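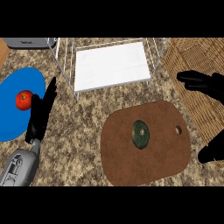 One of the replies to my questionnaire said that a kitchen worktop is where good intentions go to be covered in post, and that she'd given up trying to keep hers clear years ago. I read that and thought, right, that's my opening.

(Pause. Let people laugh or not.)

Hello everyone, thanks for having me back. Tonight is about worktops, and mainly about what we leave out on them and why it stays there. I'm not a designer. I fitted kitchens for a long while and now I mostly go round and talk to people after they've lived with one for a bit, which is far more interesting than the fitting ever was.

Ask: hands up who can roll out pastry at home tonight without moving something first? Usually very few. Carry on whatever the number is.

So, the questionnaire. I sent it out in March with the Joser newsletter and got 103 back, which I was thrilled with, because the one before that got hardly any and half of those were about taps. I asked people what lives on their worktop, when they last used each thing, and where they'd put it if they had to. That last one made people quite cross! Several wrote "nowhere" in capitals.

Kettle and toaster first. Everybody keeps these out and I'm not going to tell you off. You use them half asleep, they want to be near a socket, and a toaster in a cupboard drops crumbs in the cupboard. Leave them. What I would say is pull them forward and wipe behind, and don't run the toaster right under a wall cupboard. I've seen the underside of plenty of wall cupboards gone brown.

Dish racks. This is where the room normally splits. (Let it run for a minute, then bring them back.) My view is that if you wash up by hand most days, the rack has earned its place and you should buy one that fits your biggest plate. If you've a dishwasher and the rack holds the same two mugs and a sieve all week, it's a shelf. Fold it up and see if you miss it.

Now depth. A lot of the trouble is the back strip, the bit against the wall you can't comfortably reach. Things slide back there and retire. The Troltier show kitchen has worktops 80 cm deep, and I went in thinking how marvellous, all that room, and came out thinking I'd just have a bigger back strip. Lovely kitchen though. Very good drawers.

Surfaces - keep this short, I went on far too long last time. Speckled stone and speckled laminate hide crumbs. That's a blessing when your mother-in-law's on the doorstep and a nuisance when you're trying to get the thing clean. Use your hand, palm flat, and you'll feel what you can't see. Plain white shows everything, so people with plain white wipe more, and then they write to me about being tired of wiping.

Mention the Sarkov sample board here if I've remembered to bring it. Pass it round and ask for it back this time.

Money. The question I get more than any other is whether a new worktop will sort it out. One couple had a quote of £4000 from Çetinkaya, perfectly fair for what it was, and I asked them to do the box test before they signed. Box test: everything off the worktop into a box in the hall, and you only bring a thing back when you go to use it. Leave it 2 weeks. Whatever's still in the box goes in a cupboard or to the charity shop. They did have the worktop in the end (she'd always wanted it, good for her) but they had it a fair bit shorter and put a chair by the window.

Do the box test yourselves. Kettle exempt, I'm not a monster.

Things people will ask:
Bread bin, yes or no - yes if it's for bread.
Knife block - I prefer a drawer tray, but it's your kitchen.
Fruit bowl - on the table, you'll eat more of it.
Post - hook or basket by the front door, before it ever gets as far as the kitchen.

Slides last changed 9/16/19, so check the prices before giving this one again.

Finish with tea. Questionnaires are on the chair by the door, pens in the blue tin.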